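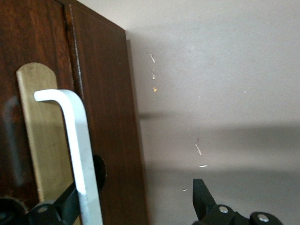 Door set, wrist view: the gripper near the white handle and brass-colored plate.

Hi Brândușa,

Quick one on where the Skelto door work stands, so you have it before you talk to the Zircombe people.

We're at 1,977 recorded tries now, and 1,229 of them made it through Seon-mi Tak's review and into the training pile. I know that gap looks big! Most of what she tossed is from the first stretch, when Prodromos and I were still learning to drive the arm smoothly (my early ones are painful to watch, lots of dithering before I commit to a grab). We keep the rejects in their own folder in case we want examples of what bad looks like later on.

The dark glossy doors are the tricky ones. You get reflections in the finish, and the wrist camera sees a whole lot of shine when it's up close. So I've been asking for more variety there: different approach angles, blinds up, blinds down, lights off in the hallway. It's slow going, some 15 keepers on a good morning, but I'd take those over a hundred copies of the same reach.

Still open: we have 2 handle styles with hardly any coverage, and I'd like to get to them before we retrain in May. Severin wants the retrain sooner. I'd rather wait, and we're going to hash it out Monday.

Money is fine. The one thing I'd ask for is a second set of fingertips, and I'll send you the quote from Skevotby when I have it.

Talk soon,
Seon-mi Song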